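From: Yaneth Condori
To: Grodeveck Home and Mending list
Date: Feb 23, 2020
Subject: Re: Folding flannel and check shirts without the collar going flat

Pacheco wrote:
> I can do T-shirts in my sleep but check shirts beat me every time. The
> lines never match and the sleeves end up in a lump at the back. Does
> anyone fold them buttoned or open? And do you do it on a table or on
> your lap?

Buttoned, always! Well, top button, the third one down and the last one. I used to do the lot but with 14 shirts in a house of boys you lose the will to live.

I don't bother with a table. Mine get sorted in the kitchen, on top of whatever else is in the pile, and I start by picking up one corner and letting the rest drop so I can see which way round it is. 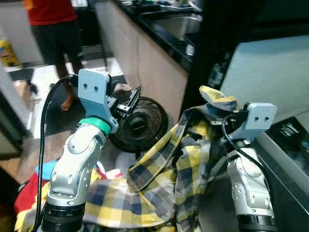

The yellow and navy check, still all creases, with the rest of the pile underneath

With a check you've got your guide lines printed on for you, so use them — lay it face down, pick a dark stripe on each side and fold in along that. Sleeves go straight down the back, not across, which gets rid of your lump. Then up in thirds from the hem.

As for collars, I stand the shirts on end in the drawer (a Ferkus one, 16 inches deep, bought in December and I love it) and they've stayed up nicely so far.

Has anyone tried those plastic folding boards? Gulasport had them at 2 for the price of one and I very nearly gave in.

Yaneth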